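Print this release | E-mail this release
2 min read
14 shares | 3 comments

FOR IMMEDIATE RELEASE

Flokadis back on Eltley's main strip, new sign and all

ELTLEY, 17 June 2020 — Flokadis, the live music bar on Núñez Street, has its new roadside sign approved and will put it up this week. Doors open again Friday, 6 pm. Seated only for now, bookings essential.

The old sign came down in December after council knocked back the colour and brightness. Too bright after dark, too close to the lights at the corner. Fair enough. The new one is painted, lit from underneath, switched off at midnight.

"We lost the whole summer with a blank wall out front and people driving straight past," said owner Arlindo Cavalcanti. "Regulars thought we'd shut. We hadn't, we just looked like it."

Design and lettering by Plullel, the Eltley signwriting studio run by Mariann Csizmadia. Hand painted, two coats, clear finish over the top. Cost to the venue was $2000 including the permit.

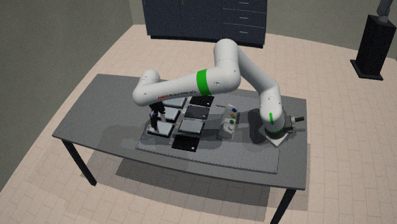

White robotic arm with green rings, mounted on a grey table. Computer-rendered.

Friday's opening night is Lucimara Bittencourt and her trio, two sets, 7 pm and 9.15 pm. Saturday is DJ Nahom Degefa from 8 — no dance floor yet, sorry, that one is out of our hands. Table service all night. Kitchen closes at 9.30.

Tickets are $20 and cover one set only. Tables get cleared and wiped between sets so please dont linger over the last drink. The room used to take 200 standing. It will be a lot fewer than that for a while, and we'd rather sell out small than muck anyone around.

Street parking out front is gone untill the sign is bolted up. Use the lane behind the bakery.

"I've missed playing to people who can clap," said Bittencourt. "My neighbours have heard the full set through the wall and they're well over it."

Local acts wanting a midweek slot should get in touch with bookings manager Emerson Pimentel. Original material prefered, covers considered. Send two songs and a phone number. No attachments bigger than your average email can handle — links are fine.

Vouchers bought before the shutdown will be honoured through to the end of December. Bring the paper copy or the e-mail.

Media contact: Emerson Pimentel, Flokadis, 698 Núñez Street, Eltley. Interviews with Arlindo by phone, Thursday morning best.

ENDS

Print this release | E-mail this release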